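**March, 4:40 pm. Dye bench**

Elline cotton again, batch 2. Walnut bath at 200 g to the pot, alum from the Grerard tub. Came out flatter than the last lot, more putty than brown. Left one hank in for an extra 29 min, hardly any diffrence. Corinne Whitlock thinks it's our water. Maybe.

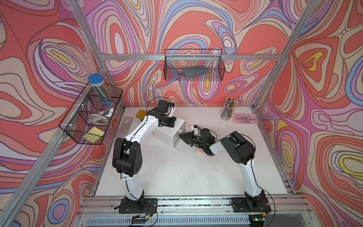
Madder next. Rosenthal want a coral red for the curtain lining and keep sending back the samples as too orange. Try less heat, add chalk. The swirly wallpaper has a coral red next to lavender and cream, and that combination is close to what I'd like to show them. Periwinkle blue probably out of reach with our indigo, too gray every time.

Gandness order still open, 2,000 yards of tape, no color picked. Chase them tomorow. Rinse buckets before leaving.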